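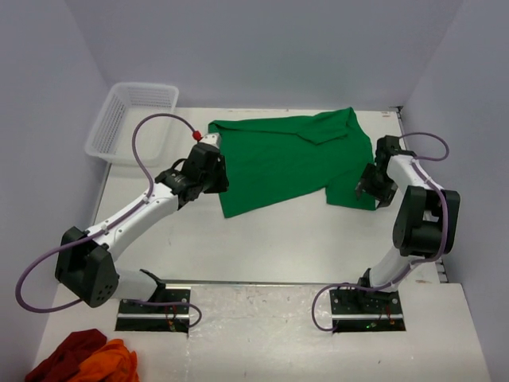
October 14, 2023

Laundry folding, green garment again. Lucie's new grasp settings went in this morning and wow, what a difference from September! 15 tries on the green one, full folds on 81 percent of everything we ran this week (Athina is checking my math). Both arms working the same piece of cloth still makes me grin.

Sleeves are the sore spot. The right arm likes to pinch two layers, then the whole side comes along with it. Average is 40 seconds a fold, so my mother keeps her job for now, but the Wusbridge demos were way slower and only did towels!

To do: retrain with the 3000 clips from Kokbridge, try dark red and orange next, ask Athina about softer finger pads. Can't wait to see it stack a pile.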